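# Häufige Fragen zum Greifarm in der Werkstatt

**Darf ich einfach vorbeikommen und mitmachen?**
Aber ja, sehr gern! Wir treffen uns donnerstags ab sieben im hinteren Raum der Tivska-Werkstatt, und wer zum ersten Mal kommt, setzt sich am besten zu Wumpini Kyei an den Tisch und schaut erst mal eine Runde zu.

**Muss ich programmieren können?**
Ein bisschen Python schadet nicht, aber Ekkachai Duangkaew hat damals auch ohne angefangen und schreibt heute den größten Teil unserer Ablaufsteuerung. Geduld ist wichtiger - davon braucht man an manchen Abenden wirklich reichlich.

**Was hat das Ganze bisher gekostet?**
Der Arm kam gebraucht zu uns, für Kabel, Netzteil und Kleinteile sind seitdem noch einmal 640 Euro dazugekommen. Gut 200 davon waren Lehrgeld (falsche Stecker, bitte vorher messen!).

**Warum Packpapier und Malerkrepp?**
Weil beides billig ist und sich schnell erneuern lässt. Das Papier spiegelt kaum, und mit dem blauen Band sind die Felder flott abgeklebt. Ganz gerade müssen die Linien nicht sein, sie helfen nur uns Menschen beim Hinlegen der Schaumstoffwürfel.
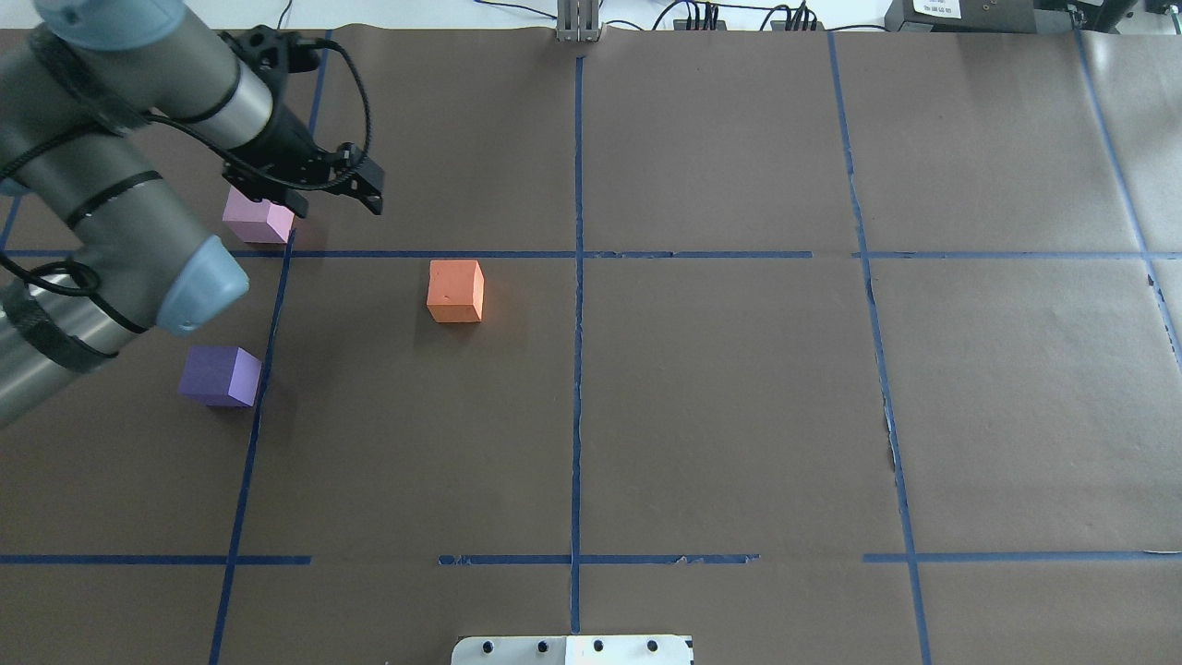

Die Koordinaten für den Arm kommen nämlich aus der Kalibrierung, und die machen wir nach jedem neuen Bogen Papier frisch. Wenn das Band an einer Stelle einreißt, lassen wir es meistens bis zum nächsten Wechsel so.

**Kann ich eigene Gegenstände mitbringen?**
Klar, solange sie leicht und weich sind und nicht mehr als 500 Gramm wiegen. Glas bleibt bitte zu Hause.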